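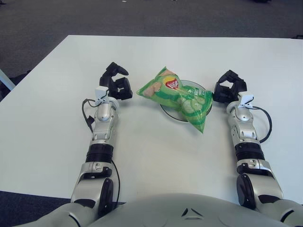
Staff kitchen and break room, second floor, monthly check. Carried out by Marisa Barbieri on 5th August, with Gianni Fontana for the electrical items. The snack table was included this time. At the time of checking it had a green bag of Lay's crisps lying across a glass plate, part of it over the rim. Bags should stand in the basket by the window, and glass plates go back in the cupboard after use.

1. Floor free of trip hazards: Mostly. A couple of small white bits on the grey carpet beyond the table. Passed to cleaning.

2. Tables stable and undamaged: Yes. White table does not rock. Feet tightened in April.

3. Glassware free of chips and cracks: One tumbler thrown away. Plates all right.

4. Food labelled and in date: No. Two tubs in the fridge without names. Notice put up, to be cleared Friday.

5. Allergen sheet on display: Yes, but it is the old one. Liliana Guerra to print the new version.

6. Kettle and toaster tested: Kettle yes, label 243. Toaster label missing, taken out of use until Gianni has tested it again.

7. Fire blanket in place and reachable: Yes. Please stop hanging tea towels over it.

8. Exit route clear: Yes. Zanetti delivery boxes moved to the store.

9. First aid box complete: No. Plasters down to three, box of 100 ordered.

Outstanding from last time: cupboard hinge above the sink, job 817, still waiting for the part. Fuseini Issahaku is chasing it.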